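Zernthorpe Records Office Begins Card Sorting Ahead of Move

The Zernthorpe Records Office has begun sorting its loose paper holdings into divided cardboard boxes in preparation for its move to the Nurkov Building in June. Public service at the present address will continue while the work is carried out, although the reading room will close at 4 p.m. until the move is complete.

The sorting covers index cards, small envelopes and membership slips that were previously kept in desk drawers and mixed trays. Under the new arrangement, all such items will be stored upright in compartments, with one compartment assigned to each series. The office has ordered 200 boxes for the purpose from Testa, a packaging supplier. Each box is delivered flat and assembled at the sorting table, where the partitions are fitted before any paper is placed inside.

According to the office, 40 boxes will be set aside for the Zundau Collection, a body of local correspondence and subscription cards received from the former Zundau Library. The collection has not been available to readers since its transfer. It will be the first to reopen at the new address, and a revised finding list will be issued at the same time.

Staff have been asked to fill compartments only to the point where a single card can be drawn out without disturbing its neighbors. Items that are folded, torn or larger than the compartment are to be placed in flat folders and recorded separately. Lids will not be fitted until the contents have been checked against the series list.

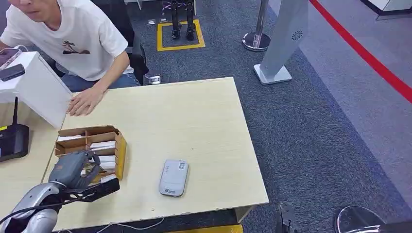 Completed boxes will be held on the ground floor and transferred in 13 loads. Bound volumes, maps and photographs are not part of the present work and will be packed under a separate schedule, to be announced before the end of spring.

Readers who have requested material from the card series should expect a longer wait than usual. Requests already submitted remain valid and do not need to be renewed. The limit of 100 copied pages per reader is unchanged.

Inquiries about access to particular series may be made at the front desk during opening hours or in writing to the Zernthorpe Records Office, Reader Services.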